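인쇄 | 이메일로 보내기

2020-04-02 목요일

늦잠. 알람을 두 번 끈 기억은 있는데 세 번째는 없음. 커피만 들이붓고 시작.

요즘은 하루가 어디서 끊기는지 모르겠다. 그래서 다시 쓰기로 함. 길게는 못 쓴다. 자기 전에 대충, 맞춤법 안 보고.

아침에 사워도우 밥 줌. 어제보다 확실히 냄새가 시큼해졌는데 이게 좋은 건지 나쁜 건지. Hamish McAlister한테 사진 보내니까 답이 한 줄. "더 기다려." 이 사람은 늘 이런 식이다. Urstead에 살 때 빵을 매주 구웠다면서 설명은 절대 길게 안 해줌. 물 온도 물어봤더니 "미지근하게". 미지근한 게 몇 도냐고요.

밀가루가 문제. 동네 마트에 강력분이 없다. 중력분은 있음. 호밀은 원래 없고. 전화 돌려서 겨우 Tranda에 한 포대 남았다는 걸 알아냄. 점심때 가지러 가기로.

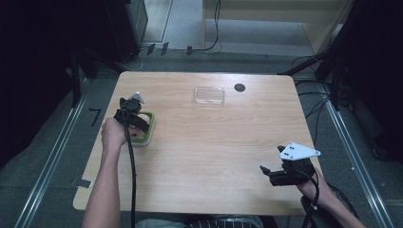 Tranda까지 걸어서 19분. 버스 안 탔다. 마스크 쓰고 빨리 걸으니 안경에 김이 차서 신호등을 거의 감으로 건넘. 가게 앞에 테이프로 줄 서는 자리 표시해 놨는데 앞사람이 한 칸씩 계속 뒤로 물러나서 나도 뒤로, 내 뒷사람도 뒤로. 이상한 춤 같았다. 안에는 한 번에 두 명만. 주인 아저씨가 비닐 너머로 포대를 밀어주면서 "이스트는 없어요" 하길래 이스트 안 써요, 하고 괜히 으쓱했음. 아직 한 번도 성공 못 한 주제에.

포대가 생각보다 무거움. 오는 길에 5번 쉬었다. 팔이 빠지는 줄. 벚꽃은 다 피었더라. 사람 없는 길에 혼자 잔뜩 피어 있으니까 좀 미안한 기분. 사진 찍을 손이 없어서 그냥 옴.

집에 와서 손 씻고, 포대 닦고, 또 손 씻고. 손등이 다 텄다. 핸드크림 사야 되는데 오늘도 까먹음.

오후 일은 엉망. 화상회의가 두 개 겹쳤고 하나는 소리가 안 들려서 결국 전화로 함. 윗집은 또 뭘 끄는 소리. 의자인지 뭔지. 세 시쯤 되니까 조용해지길래 이제 집중하자 했는데 그때부터 졸림. 졸린 김에 책장 앞에 서서 예전 요리책 뒤적이다가 엄마 글씨로 된 쪽지가 나왔다. 막걸리 술빵. 분량이 "밀가루 적당히, 막걸리 한 사발, 설탕은 보고". Hamish랑 똑같다. 빵 굽는 사람들은 왜 다 이 모양인지.

엄마한테 전화. 안 받으심. 조금 있다가 다시 거니까 밭에 있었다고. 상추 심었단다. 여기 올 생각 말고 가만히 있으라고, 반찬은 택배로 보낸다고. 지난번 것도 아직 남았는데. 쪽지 얘기 했더니 그거 네 할머니 거 보고 베낀 거라고 함. 몰랐다. 그럼 할머니도 적당히파. 5월엔 내려갈 수 있으려나. 엄마는 "봐서" 하고 끊으심. 설탕은 보고, 내려오는 것도 보고.

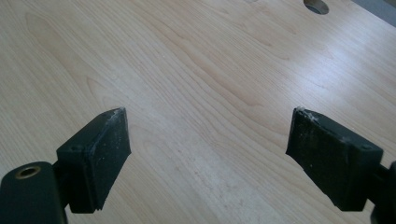 저녁 반죽. 기록해 둠. 나중에 또 까먹고 검색할까봐.

밀가루 600그램. 물은 미지근하게(...). 소금은 티스푼으로 2. 스타터는 병에 있던 거 거의 다 넣고 바닥에 조금 남김. 섞을 때는 괜찮았는데 접기 시작하니까 손에 다 들러붙음. 물 묻히라는 걸 밀가루를 묻혔다. 내가 그렇지 뭐. 그래도 세 번째 접을 때쯤 갑자기 탱탱해져서 혼자 오, 소리 냄. 진짜 순식간에 바뀐다. 영상에서 보던 그 느낌. 너무 신나서 네 번째를 까먹고 설거지를 해버렸다. 한 시간 지나서 접음. 몰라.

볼 위에 덮을 게 없어서 샤워캡. 지난 여행 때 호텔에서 가져온 것. 딱 맞는다. 앞으로 이걸로 간다.

발효통은 Danex 거 장바구니에 넣었다 뺐다 넣었다 뺌. 비싸. 바닥 평평하고 눈금 있는 게 탐나긴 하는데 빵 하나 제대로 굽고 나서 사기로 나랑 약속. Hamish는 그냥 김치통 쓰라고. 그건 안 됨. 김치빵 된다.

무쇠냄비도 고민. 지금 있는 Juntunen 냄비는 뚜껑 손잡이가 오븐에 들어가도 되는 건지 모르겠다. 설명서는 이사할 때 버린 듯. 밑바닥 뒤집어 봐도 숫자가 닳아서 안 보임. 일단 손잡이 나사 풀고 은박지로 구멍 막아서 해볼 생각. 불나면 어쩌지. 창문 열어놓고.

저녁은 중력분으로 수제비. 감자가 싹이 나려고 해서 도려내고 다 넣음. 국물이 걸쭉해져서 죽이 됐다. 두 그릇 먹음. 운동을 해야되는데.

뉴스는 안 보려고 했는데 봤다. 보다가 껐다. 개학이 또 어쩌고, 옆집 애는 집에서 리코더를 분다. 같은 데서 매일 틀린다. 이제 내가 그 부분을 외움. 오늘은 한 번 안 틀리고 넘어가서 나도 모르게 박수칠 뻔.

열한 시. 반죽 들여다봄. 조금 부풀었나? 아침에 유리잔에 조금 떼어둔 걸로 비교해야 한다는데 그걸 안 해놨다. 옆으로 흔드니까 출렁하긴 함. 냉장고에 자리 만드느라 맥주 다 꺼냄. 꺼낸 김에 하나 마심.
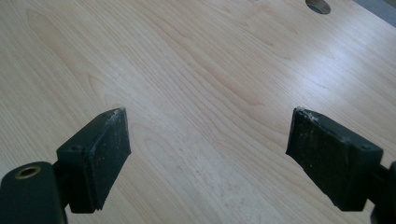
내일 할 일

- 일어나자마자 반죽 확인. 오븐 먼저 켤 것!!
- 냄비 손잡이 나사. 드라이버 서랍에 없으면 신발장
- 겹친 회의 둘 중 하나 시간 옮겨달라고 메일. 아침 일찍
- 핸드크림
- 스타터 남은 거 밥 주기. 이번엔 호밀 섞고 싶은데 없음. 그냥 통밀
- 엄마 쪽지 사진 찍어두기. 종이가 접힌 데가 찢어지려고 함
- 관리비
- Hamish한테 단면 사진 보내기. 떡 됐어도 보낸다

칼집 낼 면도날이 없네. 과도로 해야지. 잔다.

인쇄 | 이메일로 보내기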